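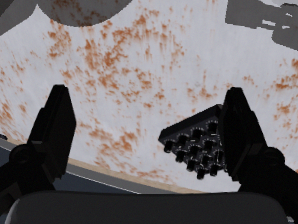
How many sim runs do we need before the club lets us try the real arm?
The Saltham sheet says 40 logged runs per team, and failed grasps count as long as you save them.

tegan_c
I'm at 20 and pretty sick of it. The knobby panel is the worst object in the set, I keep wanting to grab it by the knobs.

dstan
Go for the sides! And slow your close speed to 10, mine was at 320 for a week before I noticed - oops.

nybergfan
Disagree on speed. Slow closing just hides a bad approach angle. Fix the angle first.

dstan
Maybe, but my scores went up, so I'm keeping it.

tegan_c
Tried both tonight. Angle helped more, sorry Dragica. Does anyone have the newer Faltel config? Mine still loads the May one.

nybergfan
It's in the team folder, I'll bump it to the top after dinner.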